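Chapter 7: Reading and Keeping Household Records
Imogen Dobson
January

Household records are among the most common sources a local historian will meet, and among the least used. Account books, rent slips and grocery lists were kept for practical reasons, and their writers seldom expected them to survive. The Costello papers, which run to 296 items, contain only two letters. The rest is bills, receipts and notes on the price of coal.

This chapter considers how such papers were made and how they should be read. Students should note the date, the hand and the unit of payment before turning to the meaning of any entry. A sum written in the margin may be a debt, a correction or a running total – the three are easily confused.
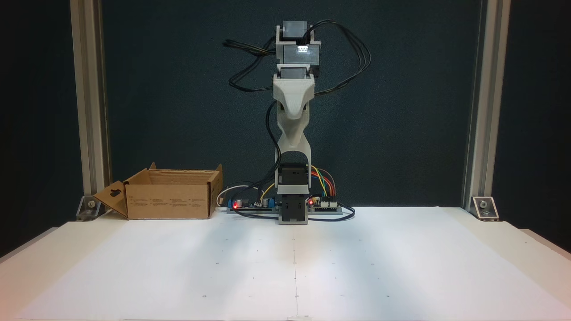 7.1 The Account Book

The account book was usually ruled by hand. Income stood on the left page and spending on the right, although the Jallov book reverses this order after page 129. Gaps of several weeks are common at harvest and should not be taken as lost pages.

Comments

Gayan Majumder: Is the Jallov book open to students?

Veronica Tănase: Yes, on Tuesday mornings. Ask for the bound copy.

Aleksi Leinonen: Section 7.1 refers to left and right pages. My own family's book has a single column.

Related
Chapter 6: Parish Registers
Chapter 8: Letters and Diaries
Glossary of Weights and Measures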